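Week 6: Comparing Grippers Without Fooling Yourself
Course notes, Viola Ruggiero. Lab sections: Güven Avcı and Kendra Grewal.

Before the lab
Read the Penner handout as far as the section on finger compliance. The rest is about suction and we will get to it in March, if the vacuum pump has been returned by then.

What we are comparing
Two sets of fingers on the same arm: the stiff black pair and the soft pair from Dastico. Same arm, same controller, same closing speed. Last year one group changed all three at once and wrote a confident paragraph about fingertips. It was a very good paragraph.

How a trial goes
Each finger set gets 40 grasps, 8 per object. A grasp counts as a success if the object is lifted clear, carried to the tray and released there. Dropping it onto the tray from a great height is a failure, however pleased you are with where it landed. Record force at contact and at lift. If you stop the arm by hand, the trial is a failure and you write down why.

Choosing the order
Shuffle the objects. Left to themselves, people start with the sponge, feel encouraged, and leave the bottle for the end, when the battery of the person holding the clipboard is at its lowest.

Reading the results
Suppose the stiff fingers manage 27 out of 40. That is a number, and so far it is only a number. Look at which objects make up the 13 misses. If nearly all of them are the same object, you have learned something about that object and rather little about the fingers. Mitsuko Okabe's section found this out in the last ten minutes of a lab report, a bad time to find out anything.

Small round things are the usual trouble. They offer two thin lines of contact and a strong wish to be elsewhere. Close slowly and check that the fingers meet the object on its widest part.
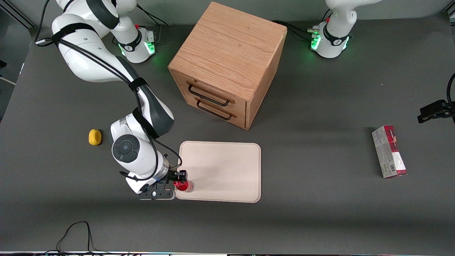
Should the grip force be the same for both finger sets?
Use the lowest force at which each set holds the object through the lift, and report both values. One shared setting will flatter whichever set it happens to suit.

To hand in
One table per finger set, one page of discussion, raw logs in the Gredport folder. Discussions over one page will be read as far as the bottom of page one.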